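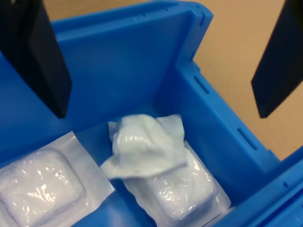
By Lenni Rautiainen
Fiction | August 20, 2022

The quote from Kireck ran to four pages, and the number was on the last one. Turunen read that page first, then went back and read the others in case they made it better.

"It's 2,732 a month," she said. "We said 2,000."

"You said 2,000," Grondmont said. "I said I'd see what they came back with."

They were standing beside the bench because there were no chairs on that side of the unit. The blue bin had two packets in it, white and puffy under shiny plastic, one with its film bunched up at the end. The black fingers hung over them, wide apart. Grondmont had the tablet under his arm and hadn't pressed anything yet.

"What about Seltik?"

"Seltik is 2,639. But you pay for the fingers separately, and they don't do servicing north of the river."

"So it's more."

"It's more if it breaks."

Turunen wrote both figures on the back of the quote. She had run the packing side for her father and then for herself, and she still did the budget in pencil. The bank wanted it by the end of the week. In July she had told them one arm, one year, two thousand a month, and the man at the bank had nodded and typed it in. She did not want to ring him again.

"How many will it do in an hour?" she asked.

"They say it depends what's in the bin."

"That's what's in the bin."

Grondmont looked down at the packets. "It likes a box," he said. "Anything with a corner. These are softer, and the plastic shines, so it has to think about where the edge is."

"Does the price change if it has to think?"

"No."

She turned to the third page, where the extras were. Training was extra. A second set of fingers was extra. There was a line that said consumables, 75, with nothing after it to say whether that was a month or a year or every time somebody opened a cupboard.

"Ask them what this is."

"I did. He's finding out."

"And who takes the packets when it's off?"

"Us. Same as now."

Turunen thought about Marja, who did the bins in the mornings and was sixty-four. Marja had asked her twice whether she should book her winter holiday. Both times Turunen had told her to wait until the quote came. Now the quote had come and she still didn't know what to tell her.

"Would they do it for six months?" she said.

"Probably. They'd put the monthly up."

"By how much?"

"I'd have to ask."

"Ask that, then, and ask about the seventy-five. And tell Seltik we want a price with the fingers in it, one number, so I can put it next to the other one."

Grondmont typed this into the tablet with one finger. It took him a while. When he had finished he held it out to her, with the start button showing green at the bottom.

"Do you want to do it?" he said.

She put the pencil behind her ear and pressed the button.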